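Ticket 209 – Astex two-arm tabletop kit, right gripper stops short of closing
Status: open, waiting on supplier
Product: Astex kit with Grultmont gripper fingers, on a 20-day trial
Supplier: Westerberg

Summary
The right gripper sometimes stops before it has closed on a small object. The arm carries on with the lift anyway and the software logs the pick as good. The left gripper has not done this. We need to know whether it is a settings problem or a hardware fault before we decide on keeping the kit.

Entry 1
First noticed while running the play kitchen task that came with the Prundeck task pack. Out of 20 picks with the right arm, 13 were fine and the rest ended with the fingers still apart. No error code on the controller. Power cycled the right arm and ran the homing routine. No change.

Entry 2
Swapped the finger pairs between the arms. The fault stayed on the right side, so the fingers are probably fine. Swapped them back and tightened the screws, which were already snug. Checked the cable at the elbow for pinching and reseated both ends.

Entry 3
Westerberg support asked whether we had changed the closing force from the default. We hadn't. They sent a newer gripper profile and asked us to load it on both arms. The colour of the status light is no help here, as it stays the same through a good pick and a bad one. The manual is thin on this and could use a proper table of light codes.

Entry 4
New profile loaded. Larger items are better, the cups especially. Small smooth items still give trouble, and the toy eggplant is the worst of them. Lowered the approach speed by one step, which helped a little but made the whole task noticeably slower. Put it back to default so the supplier is looking at a standard setup.

Entry 5
Support asked for pictures from the wrist camera and the overhead camera, along with the log export. Export is attached to the ticket as a separate file.

Wrist view at the oval bowl, then the full table:
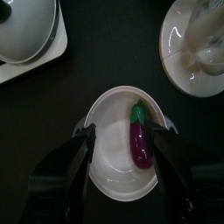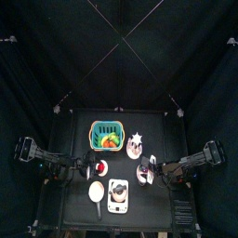
Support's current thinking is that the close command times out when the target width is set too narrow for the object. They want us to widen the target in the task file and leave the force alone. If that doesn't do it they will ship a replacement gripper motor under the trial terms and we send the old one back in the same box.

Still to do:
Edit the target width and rerun the same set of picks
Get an answer on why a missed pick is logged as good – this matters more to us than the fault itself
Ask whether the trial period can be paused if a part has to be shipped

Leaving this open until the rerun is done. Please add new results to this ticket and don't start another one.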